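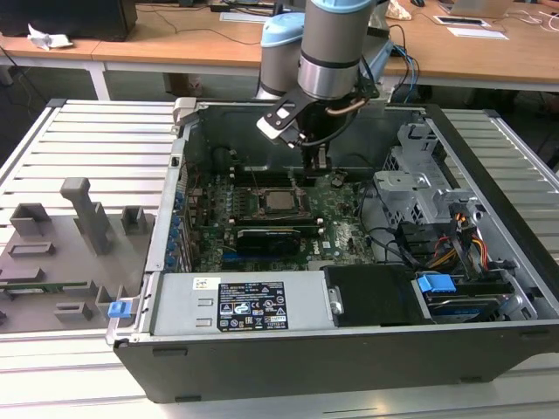

Olis Refurbished Tower
Sold by Bromovik
£655 including VAT and delivery
Stock code: OLIS-16

We don't much like the word "refurbished". It can mean a machine that has been taken to bits and put right, or it can mean a machine that has been wiped with a damp cloth. There is no rule we know of that stops a shop using it for either, so please read what we do to ours before you order, and ask the same of anybody else selling one.

The Olis is our only tower. It starts out as a used office workstation, bought in small lots from firms that are clearing a floor or changing supplier. The maker and the badge vary from lot to lot. If you need a particular case to fit under a particular desk, ring first.

What it suits
Drawing work, photo editing, big spreadsheets, sound recording, a small file store in the back office. It is an older machine and will use more power than a modern small one. If all you do is email and letters, buy something smaller, even if you buy it from another shop.

What it doesn't suit
New games. We get asked every week. You can fit a better graphics card, but check the power supply first, and don't trust the person on the forum who says it'll be fine.

What's in the price
Tower, tested
16 GB of memory, fitted
New solid state drive, blank unless you ask
UK mains lead
Return to base warranty, 3 years
Keyboard, mouse and screen are not included

What we do to each one
Side panel off, dust out, fans checked by ear and by hand. Old drive removed and destroyed. Memory taken out, contacts cleaned, each stick tested alone and then all together overnight. Clock battery replaced whether or not it has gone flat. Processor lifted, cleaned and given fresh Mirik paste.

We do not paint cases or fill scratches. A shiny outside says nothing about the inside.
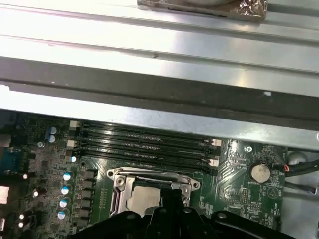
About that paste
Every tub on the market claims to be the coolest. We tried Mirik against a dearer paste from Hämmerli and couldn't measure a difference worth paying for. Perhaps a laboratory could. A thin, even layer matters a good deal more than the name on the tube, and we say that as people who also sell the tube.

Processor
Chosen to match the board, and named on your invoice. "Workstation class" is a sales phrase – look up the full model number and compare it with whatever you have now. Ours will not always win. 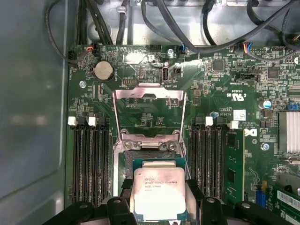 Intel Xeon E5-1620 V3, marked 3.50GHZ, with the socket's metal retention frame standing open.

Grading
We use one grade. Other sellers have A, A-minus, B-plus and so on, and we have never found two who agree on what they mean. Expect marks on the case. A cracked front panel gets swapped.

Returns
Send it back unused or used, so long as it comes in the box we sent it in. Liam Mac an tSaoi handles these and will want the stock code.

Before you order
Valbona Yordanov answers questions about parts, and will tell you if an upgrade is a waste of money. Send her the model number of your present computer and what annoys you about it.

Add to basket
Extra memory, fitted and tested: £98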